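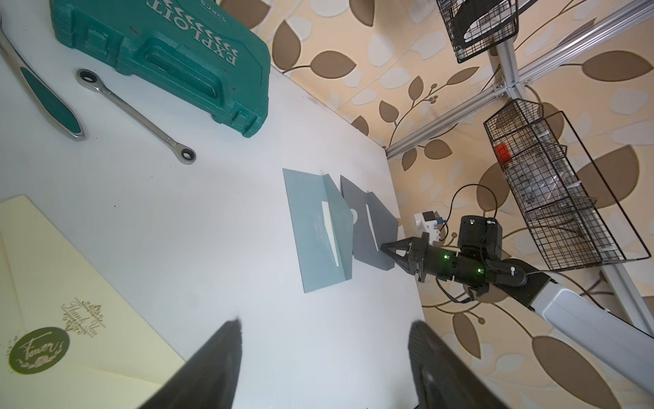

Genji Higuchi says a birthday card ought to show up a day late, on purpose, so it gets a day to itself. He told me this before I had my coat off, and Aušra Hunt yelled "Wrong!" from the kitchen, so I knew I was in for a good afternoon.

I'd driven out to Wustcombe to talk to Aušra about mail. Real mail, with stamps on it. She sends a lot of it (200 cards and letters last year, she keeps a list) and she has opinions about every part of the job, from what you write with to how you sign off.

"I started when my aunt moved to Fodar," she told me. "She hated the phone. You'd call and she'd say yes, fine, yes, and hang up on you. So I wrote her a letter, just the dullest letter, all about my gutters. And she wrote back 13 pages!"

Thirteen pages about what?

"Her neighbor, mostly. A fence. I still have it. It's the best thing I've ever gotten in the mail and there isn't one piece of news in it."

I asked what stops people from writing, and I figured she'd say time. She said it's the first line. Everybody sits there trying to apologize for not writing sooner, and then they feel bad, and then they go do the dishes. Her advice is to skip it and start with whatever is outside the window.

"I have begun so many letters with a squirrel," she said.

Genji came to it from the other side. He cuts and folds his own cards, and he'll happily spend a whole evening on one and then write "Hope you're well" inside. Aušra finds this maddening. "All that work on the outside! It's like getting a cake with no cake in it."

"The card is the message," said Genji, who was buttering toast and didn't look up.
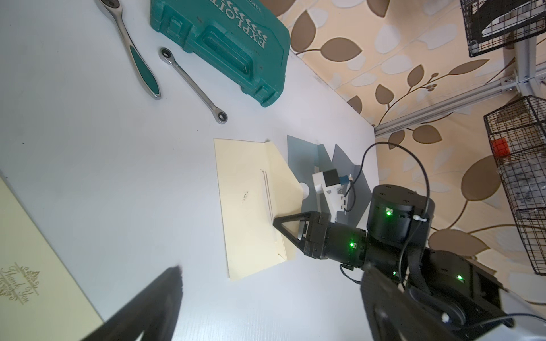 Cream-yellow paper on a white tabletop.

They do agree on paper. Neither one likes it too thick, and both of them buy plain sheets from Mockus, a little shop over in Wustlow that still sells envelopes loose by the handful. Aušra won't use lined paper. She says her writing slopes downhill and people should get to see it.

And November, they agree on November too. That's when they get going on the holiday pile, at nine in the morning with the radio on, and last time they had 80 envelopes addressed before they stopped for soup. (I can't get through nine without a cramp, so I was impressed.)

Before I left I asked Aušra if she minds when people don't write back.

"Oh, sure I do," she said. "I give them two letters. Then they get a postcard with a question on it, and if they don't answer that, I call their mother."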